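Tirkico Publishes Laundry Sorting and Folding Guide for Single-Room Housing

SKENDBERG, October 24, 2021 - Tirkico, a publisher of household procedures for rental and student housing, today released the second edition of its Laundry Handling Guide. The new edition covers homes in which the washing machine stands in the same room as the bed, and in which the bed is the only flat surface large enough for sorting and folding.

The first edition assumed a separate laundry area with a table or counter. Feedback from tenants at the Engebretsen residence in Skendberg showed that this assumption did not match the layout of most one-room units. The revised guide treats the made bed as the work surface and sets out the order of operations accordingly.

"The distance from the machine to the bed is short, so carrying is a minor part of the job," said Solveig Brekke, technical editor at Tirkico. "Most of the time goes into clearing the surface, turning garments the right way out and flattening them before the first fold. The old text gave those steps one paragraph. They now have a chapter." 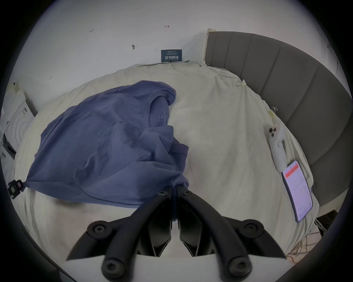 The procedure begins with clearing. Electronics, chargers and remote controls are moved to a shelf before any clothing is put down. The bottom sheet is then pulled toward the corners. A surface free of deep wrinkles makes it easier to see whether a sleeve is folded under the body of a shirt.

T-shirts are handled first. The guide directs the user to find the neckline, lay the shirt with the collar away from the body, and draw both sleeves out before folding. Printed neck labels serve as a reference for front and back on garments with no sewn tag. Small clips and fasteners are removed and placed in a dish.

Towels and other cloths follow. Each piece is picked up near one edge, shaken once and lowered flat. Pieces that bunch at the point of grip are released and picked up again closer to a corner.

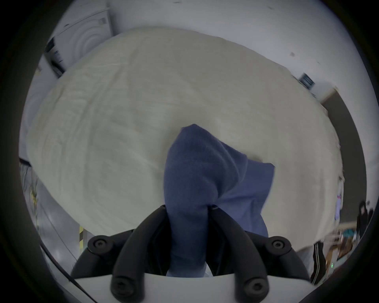

A blue cloth held above white bedding, with a front-loading washing machine behind.

Bed linen is handled last. Where the sheet in use is itself due for washing, it stays on the bed until all other items have been folded and put away.

The guide was tested in 18 units at the Engebretsen residence, beginning in February. Fernanda Prata, who coordinated the tests, reported that tenants asked most often for a fixed sequence and a smaller page size. Both requests were adopted. The printed version is supplied as a folded card with 5 panels.

An initial run of 400 copies will be distributed to tenants in Skendberg through the Kosik housing office. Additional copies may be ordered by property managers in packs of 2.

Contact:
Märta Söderlund
Press Office, Tirkico
Skendberg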